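仓库上了分拣臂半年，说说我们这班人的变化

发布：2025年7月29日　作者：Drekside夜班

先交代背景。我在 Drekside 的退货处理仓干了五年，主要收玩具、小五金和杂七杂八的家居小件。退货这行跟发货完全两码事，发货的箱子整整齐齐，退货是什么都往一个箱里倒，毛绒玩具压着工具，工具底下还有个塑料小人。以前全靠手，一个人守一个箱，拿起来、看一眼、扫码、扔进对应的格口，一个班下来手腕是木的。

一月份开始，公司找 Kastmont 来做机械臂分拣，我们组抽了四个人跟着调试，我是其中一个。说真的，一开始我是冲着不用搬箱子去的，结果越干越上瘾！现在我每天上班第一件事就是去看昨晚的抓取记录，哪些东西抓空了，哪些抓起来又掉了，一条一条翻，比看球赛还带劲。

机械臂最头疼的不是重的，是软硬混在一起的。硬的东西夹住就是夹住了，毛绒的夹下去会变形，夹得浅了一提就滑。还有长条的工具，斜靠在箱壁上，上面再搭个别的东西，你得先决定拿哪个。人想都不用想的事，得一样一样试出来。我们几个老分拣员的经验在这儿特别值钱，Kastmont 的工程师 Eusebio Campos 刚来的时候，站在我们旁边看了整整两个班，拿个本子记我们先拿哪件后拿哪件。
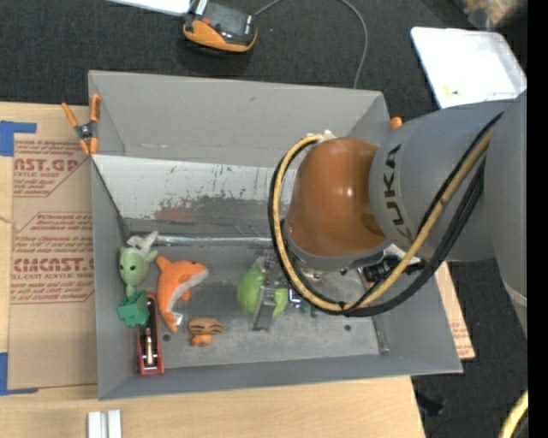
Wayne Fairclough 觉得我说得太好听了，他的意思是，老员工的经验被记到本子上那天起，就不再是老员工的了，工资条上可没多出一行来。

回楼上 Wayne：这个我认一半。调试津贴确实拖到第三个月才发，中间我们也去找过。但岗位这块，我们班十六个人现在还是十六个人，变的是干什么。原来是每人守一个箱，现在臂分完第一道，人做第二道：验成色、查缺件、判断能不能重新上架。后面这些活以前根本没时间细做，好好的东西就因为包装破了当废品处理，看着都心疼。

---

2楼　stamitska_老陈
同行，我在 Stamitska 的仓。我们也上了，不过跟你们不是一家做的。想问楼主现在一个班能过多少件？我们臂那条线最好的一天是570件，人工线随便一个熟手都比它多，主管脸都绿了。

3楼　Drekside夜班（楼主）
回2楼：上周最好的一个班794件，刚上线那会儿是315件，我都记在柜门上呢。熟手全力干还是能赢它，可是熟手干到后半夜是什么速度你我都清楚，哈哈。它三点钟和十点钟一个样，这个我是服的。

4楼　胶带姐
件数我不关心，我就问手腕。我去年打了两次封闭，医生让换岗，没岗可换。你们那边做第二道的人，手真的好些了吗？

5楼　Drekside夜班（楼主）
回4楼：我自己是好多了，晚上能睡整觉了。不过别人不一定，我们有个同事说现在坐着验货，手不疼了，换成脖子疼，台子太低。后来给台子垫高了一截，她说好一点，还想再高。这个建议你们上线之前就提，等台子打了螺丝再改可麻烦了。

6楼　Wayne Fairclough
我再说一句就不吵了。楼主的班没减人，是因为今年退货量涨。哪天量掉下来，你看臂休不休假。我在 MacAulay 待过，那边头一年也说一个不减，第二年合同工全没续。我不反对机器，我反对光靠嘴保证。让他们写下来，写进班组协议里。

7楼　Drekside夜班（楼主）
回6楼：这条我真听进去了。我们现在只有一封邮件，Natalie Rudd 发的，写的是“本年度不因设备调整岗位”，就管到年底。明年的我下次班组会上提，有结果回来更新。

8楼　夹爪爱好者
歪个楼，毛绒玩具你们最后怎么解决的？我们用吸盘，吸毛绒基本白给，漏气漏得跟叹气似的。换两指夹爪之后软的行了，贴着箱壁的又够不着，手指塞不进那条缝。

9楼　Drekside夜班（楼主）
回8楼：终于有人问技术了！软的就是夹深一点，提的时候慢一点，先抬一小段停一下，没掉再走。这个停一下是我们组里提的，Eusebio 起初嫌耽误节拍，试了一晚上，第二天自己就改进程序里了。贴壁的我们也没完全解决，现在是放到最后，先把中间的拿空，再从侧面往外拨。实在拨不出来就亮灯叫人。我夜班一晚上最少被叫十来回，走过去伸手一拿，一秒钟，心里还挺得意的。

10楼　stamitska_老陈
亮灯这个我有不同看法。我们那边一个人管三条线，三个灯一起亮的时候比以前守箱子还累，脑子累。以前手上有个节奏，现在是坐着等它叫你，刚想喝口水它又叫。新来的年轻人觉得轻松，我们几个老的反倒有两个申请调回人工线了。

11楼　Drekside夜班（楼主）
回10楼：一个人三条线太狠了，我们是一人一条，顺手还做验货。真要我管三条我也得疯。你们能不能让它把难拿的攒一攒，一箱末了叫一次？我们改成这样以后，灯少亮了很多，中间能踏实干点别的。

12楼　胶带姐
攒着叫这个好，截图发给我们主管了。

13楼　Nathalie Peeters
插一句培训的事。我们仓是先上设备后培训，前三周谁也不敢碰急停以外的按钮，出一点小事就等厂家。后来让白班会的人带夜班，一个带一个，比厂家那两天课管用多了。带人的时间一定要算工时，我们一开始没算，差点没人肯带。

14楼　Drekside夜班（楼主）
回13楼：同意同意，带人算工时！我们也是一个带一个，我现在带两个新人，有一个上手快得吓人，看抓取记录比我还准。下个月要开第二条线，换大件，箱子深一倍，我已经开始想长条的东西该怎么办了。

读者评论

Beverley Inskip：我爸当年在邮局分信，机器进来那年他调去修机器，一直干到退休。转给他看了，他问你们夜班有没有热饭。

路过的叉车：热饭没有，有微波炉，排队。

匿名：6楼说得对，写下来。

相关帖子
· 退货仓验货台到底多高合适，来报尺寸
· 两指夹爪和吸盘，混箱到底选哪个
· 夜班津贴和调试津贴能不能一起拿
· 从人工线转设备线，头一个月记录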